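4.3 Public demonstration at Drestcombe

The hand-held gripper was shown to visitors during the open day at the Drestcombe site. Up to then it had been used only by project staff, and we wanted to see how people with no training would handle it. The household tasks came from the Dimside task list, which has 37 entries. We left out any that needed water or glass.

Visitors worked at a table in pairs, one using the tool and the other watching. A staff member showed each task once and then stepped back. Wendelin Stöckli kept the log. Over the day we recorded 1001 attempts, of which 935 could be used for the analysis. The rest were stopped early or had gaps in the log – mostly in the first hour, before the Janar logging sheet was changed.

Thin plastic gave visitors the most trouble. Lining a wastebasket was tried more than 400 times, more often than any other task. Many visitors first went for the loose part of the bag with the jaws wide open. Those who closed on a small fold usually needed fewer tries. We had seen the same thing with staff in December, though with a heavier bag. 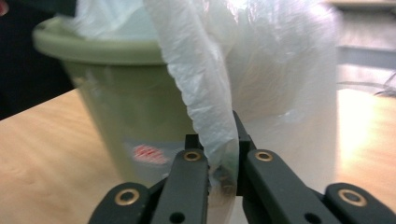

DRESTCOMBE, 2026-06-15

Figure 6. Bag-lining task. The jaws are closed on a fold of the white bag, in front of the green wastebasket.

Visitors were not told where to grip. We noted the first contact point for each attempt and sorted these into rim, side and loose fold, following the scheme in Section 3.2. Two raters from the Gallagher group went through the log separately. Where they disagreed, the attempt was marked as unclear and kept in the total.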